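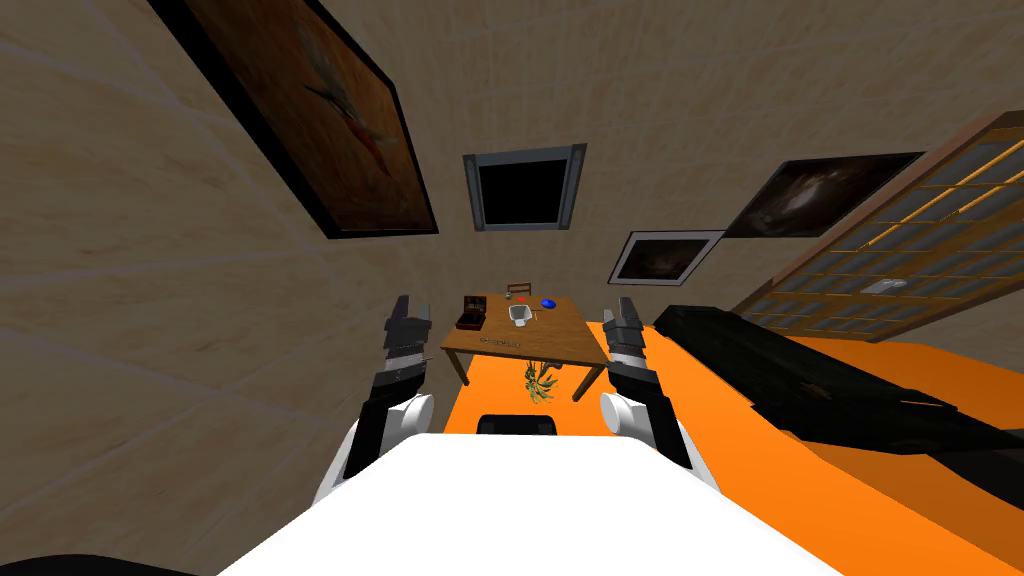

Two grippers and a wooden table, rendered.

Right, a little thread on peat bogs, as I promised Marjatta Lehtinen I'd write one after talking her ear off all the way back to the car park. Get a cup of tea, I do go on.

A raised bog is fed only by rain and snow. No stream brings anything in, so there's hardly any food for plants, and what grows there has learned to manage on very little. I find that rather lovely.

The great builder is sphagnum moss. It grows at the top and dies off underneath, and because the water is so sour and short of air the dead part barely rots. That's your peat, and it piles up terribly slowly (a millimetre a year is doing well!).

Our bog out at Ivness has been walked and measured by Eino Kiiskinen for 41 years. When he started, the old ditches were still running and you could cross the middle in ordinary shoes. Please don't try it now, I lost a welly there in February.

Blocking those ditches took two winters. Khalil Sabbagh did most of the peat dams at the Lornov end, and the cottongrass came back there first, great white tufts of it all down the old cuttings.

Sundews next, my favourites! Tiny red things, sticky all over, and they catch midges to make up for the poor soil. Get right down on your knees on the boardwalk or you'll walk straight past them.

Trees do grow out there, but oh so slowly. Ville Valtonen showed me a pine no higher than my shoulder that he puts at nearly 70 years old. I've been much politer to small pines ever since.

If you fancy a wander, the boardwalk starts behind the Mets hut, and the cranberries are best after the first frosts. I'll put up the list of mosses once I've checked my spellings with Eino.

© Ilari Tikkanen, 12 May 2025 | Contact | Back to top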